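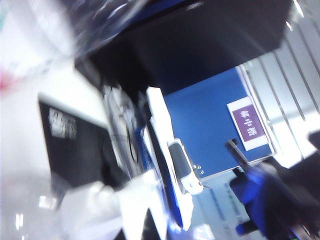
交換講壇って要するに、牧師さんがよその教会で去年の説教をもう一回使える日のことですよね、というコメントが前の版についていました。うーん、半分は当たっています。残りの半分を書きたくて、この項目をまるごと書き直しました。

交換講壇(こうかんこうだん)

交換講壇は、近隣の教会どうしが日を決めて説教者を取り替える習慣です。講壇交換とも言いますし、私の育った教会では単に「交換」と呼んでいました。日曜の朝に「今日は交換だから」と言われれば、知らない牧師が来る日だとわかるわけです。教派の中だけでやる地域もあれば、教派をまたいでやる地域もあります。この項目では、私がいちばんよく知っているプレソヴェル(Plesovell)の谷の例を中心に書きます。ほかの地域のことは聞きかじりが多いので、そのつもりで読んでください。

呼び方について

「交換」という言葉は案外やっかいで、厳密に言えば二つの教会が互いの牧師を入れ替える場合だけを指します。ところがプレソヴェルでは五つの教会がぐるりと順番に送り出すので、自分の牧師が行った先の牧師が自分のところに来るとは限りません。それで古い週報には「巡回」と書かれていたり、「輪番」だったり、ひどいときは同じ週報の表と裏で違う言葉になっていたりします。私は面倒なので全部まとめて交換講壇と書きます。

似た言葉に合同礼拝がありますが、これは別物です。合同礼拝では会衆が一か所に集まります。交換講壇の日は会衆はいつもの席に座ったままで、動くのは説教者だけ。奏楽者も司式者も、献金のかごを回す順番も普段どおりです。この「説教者だけがよその人」という状態が妙に緊張するんですよね、座っているほうも。

始まり

谷で最初に講壇を取り替えたのはフルテン(Fulten)とルンド(Lund)の二つの教会だとされています。きっかけについては言い伝えが二通りあります。フルテン側の話では、ルンドの牧師が喉を痛めて長い説教ができなくなり、短い説教で知られたフルテンの会衆に預けられた、というもの。ルンド側の話では、フルテンの会堂の屋根を直しているあいだに向こうの牧師が手持ちぶさたになったので呼んであげた、となっています。どちらも相手に貸しを作った形になっているのがおかしくて、私はこの部分を読むたびに笑ってしまいます(どちらが正しいのか、私には判断がつきません。両方とも記念誌にちゃんと載っています)。

その後しばらくは二教会だけの習慣で、ドランダレント(Drandarent)が加わったのはだいぶ経ってからです。ドランダレントは谷のいちばん奥で、冬場は道が悪く、説教者が前の晩から泊まらないと礼拝に間に合いませんでした。泊まりがけになると食事も出ますし、夜は長老たちと話し込むことになります。この土曜の晩の席が後の「前夜の会」の元になりました。残りの二教会が入って、今の形になっています。

日取り

交換は春に一度、四月に行われます。復活祭とぶつからないように毎年ずらすので、前もって何週目とは言えません。秋にもう一度やろうという話は何度も出ては消えています。収穫感謝の行事と重なるし、堅信の準備も始まるしで、牧師がいちばん自分の教会を空けたくない季節なんです。

雪が遅くまで残った年に、五月に延ばしたことがあったそうです。ところが延期の知らせがドランダレントにだけ届かず、あちらではいつもの牧師が説教の用意をしないまま朝を迎えてしまい、結局は会衆が賛美歌を次々に歌って礼拝を終えたと聞きました。この話、当のドランダレントの人たちはとても嬉しそうに話すんですよ。あれはよかった、また届かないといいのに、と。

当日の流れ

説教者は礼拝の始まる前に着き、まず役員室で式次第の読み合わせをします。ここが大事なところで、同じ教派でも教会ごとに細かい癖があります。主の祈りの前に間を置くかどうか。聖書朗読のあとに会衆が言葉を返すかどうか。祝祷のとき手を上げるのは片手か両手か。フルテンでは説教のあとに長い黙想があって、初めて来た説教者はたいてい、この沈黙に耐えられずに次の祈りを始めてしまいます。私の隣の席のおばあさんなどは、それを待ち構えているふしがありました。

説教壇の高さも問題になります。ルンドの説教壇は高く、階段が急です。慣れない人は上るときに原稿を持つ手と手すりをつかむ手の配分を間違えます。ドランダレントにはそもそも壇がなくて、譜面台のような細い台が置いてあるだけ。原稿を広げて話す人は、めくった紙の置き場に困るようです。

礼拝が終わると玄関で握手があり、そのあとお茶になります。お茶の席では説教の感想を言ってよいことになっていて、ふだん自分の牧師には遠慮して言わないようなことも、よその牧師にはわりと言うんですね。あのたとえ話は長かった、とか。言われたほうも来年まで顔を合わせないので気が楽なのか、けっこう真面目に聞いてくれます。

説教の使い回しについて

さて、冒頭のコメントの件です。交換講壇で既に一度語った説教を使うことは、禁じられていません。谷の申し合わせにも「新たに準備することを要しない」とはっきり書いてあります。これは準備の負担を軽くするための条文で、よその会堂に慣れるだけでもひと苦労なのだから、という考え方のようです。

ただ、同じ原稿でも場所が変わると同じ説教にはなりません。私は一度、自分の教会の牧師の説教を追いかけて、交換先のルンドまで聴きに行ったことがあります(物好きですよね)。冬に聴いたばかりの、種まきのたとえの説教でした。うちの会堂では静かに終わった箇所で、ルンドの会衆はどっと笑ったんです。農家の多い教会なので、石地に種をまく人のくだりが身につまされたのだと思います。牧師もつられて予定にない話を始めてしまい、十二時の鐘が鳴っても終わりませんでした。ですから、使い回しですよねと言われると、はい、でもあれは別の説教でした、と答えたくなります。

反対に、うまくいかないこともあります。その教会で最近葬儀が続いたことを知らずに、死を軽い冗談の種にしてしまった例が実際にありました。それ以来、送り出す側と迎える側とで前の週に電話をすることになっています。たいていは短い電話です。教会の近況、避けたほうがよい話題、耳の遠い人がどの辺りに座るか、そんなところです。

前夜の会

土曜の晩に迎える側の教会が開く、夕食つきの集まりです。ドランダレントの泊まりの習慣が谷全体に広まったもので、道がよくなって日帰りできるようになった今も続いています。食べるものは教会によってだいたい決まっていて、フルテンは豆のスープ、ルンドは魚、ドランダレントは羊です。羊が目当てでドランダレントの当番を楽しみにしている牧師もいるとか。

食後には質問の時間があります。説教のことよりも、その牧師がどうしてこの仕事についたのか、前の任地はどんなところだったのか、といった身の上の話が多くなります。自分の牧師の経歴は意外と知らないのに、よその牧師の経歴にはやたら詳しいという人が谷に多いのは、このせいです。私もそうで、うちの牧師の出身地を知ったのは、ルンドの人から聞いたときでした。

記録

交換講壇には帳簿があります。説教者、聖書箇所、説教題、歌った賛美歌を、迎えた側の教会が書き込む決まりで、今はフルテンの教会の書庫にまとめて置かれています。いま使っている一冊は303ページあって、まだ余白がだいぶ残っています。古い帳簿の分も合わせると、書き込まれた説教は1,056回になります。毎年の数がきれいに揃わないのは、よそから客が加わった年や、日曜の晩にもう一度礼拝をした年の分も入っているためです。

字を読むのが楽しいんですよ、これが。インクの色がまちまちで、題の欄に題ではなく感想が書いてある年もあります。「良し」とだけある年。「声小さし」とある年。聖書箇所の欄が空白のまま、賛美歌だけが全節分の番号つきで丁寧に記されているのは、たぶん奏楽者が代わりに書いたのでしょう。箇所の偏りもわかります。ルカによる福音書が飛び抜けて多く、黙示録はほとんど出てきません。よその講壇で黙示録を開く度胸のある人は少ないようです。

谷の外での例

海沿いの地方では、講壇ではなく聖歌隊を取り替えるところがあると聞きます。聖歌隊の場合は人数が多いので移動が大ごとで、楽譜の版が教会ごとに違うと練習からやり直しになるそうです。また都市部では、教派の違う教会どうしが一月の祈祷週間に合わせて行うことが多いようです。この場合は聖餐式を入れない礼拝にするのが普通で、理由は教派ごとの聖餐の理解がからむ長い話になるので、聖餐の項目を見てください。

教派をまたぐ交換については、谷の中でも意見が割れています。賛成の人は、隣に住んでいるのに会堂の中を見たこともないのは変だと言いますし、慎重な人は、子どもたちが混乱すると言います。私は賛成のほうです。子どもはそんなことでは混乱しないと思うんですが、これは私の意見なので、百科の記事としては読み流してください。

現在

五教会の礼拝出席者は、交換の日には合わせてほぼ1,808人になります。普段の日曜より多い数字で、ふだんは来ない家族がついてくるのと、私のように牧師を追いかけて隣の教会に行く人がいるのと、両方でしょう。もっとも、数え方は教会ごとに違います。ルンドは日曜学校の子どもを含め、フルテンは含めません。揃えようという提案は出ていますが、まだ決まっていません。

最近の悩みは無牧の教会が出ることです。牧師の後任が決まらない教会には送り出す人がいないので、輪が一か所切れてしまいます。そういう年は信徒説教者が代わりに出ます。初めは渋い顔をする人もいたのに、信徒の話のほうがわかりやすいと言う人が増えてきて、牧師がいる年でも信徒を送ろうかという声が出ているほどです。ドランダレントは次の回にそれを試すつもりで、火曜の晩の集まりで話し合いを続けています。結果が出たらこの節に書き足します。

関連する項目

合同礼拝、信徒説教者、聖餐、祈祷週間、無牧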